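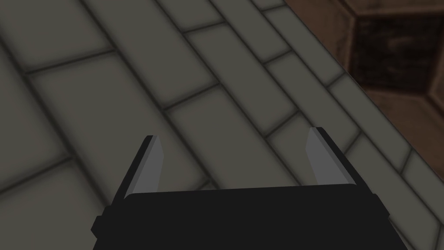 Ghada Hijazi says the first tile is the only one she ever worries about. "Get that one straight and the rest just follow it," she told me, pouring us both more coffee at 80 miles an hour.

I'd come to Clorkovham to ask how she ended up laying floors for a living. She used to do payroll! Then one May her kitchen flooded, the quotes came in at $3,562, and she bought a used wet saw instead. 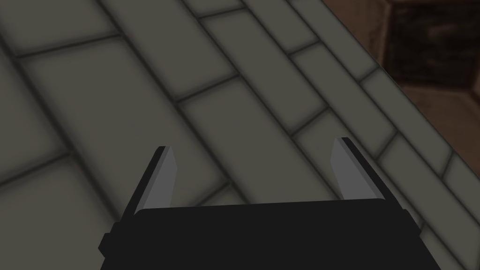

Gray tile, dark joints.

"It took me 11 weekends," she said. "My sister cried when she saw the grout — and she wasn't happy crying." The second floor, for a neighbor over in Plevidau, went better, and she got paid in tomatoes (good ones, apparently).

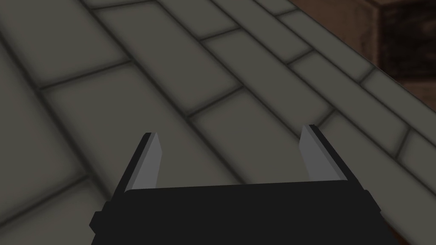
Gray goes with everything, says Hijazi.

So what would she tell a beginner? Buy extra, mix small batches of mortar, and wear the knee pads from day one. She skipped them for two years and still grumbles about it going up stairs.
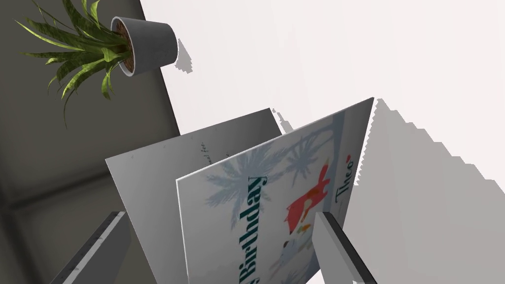 She also likes to let a room sit overnight before anybody walks in. "People can't stand it. They want their couch back."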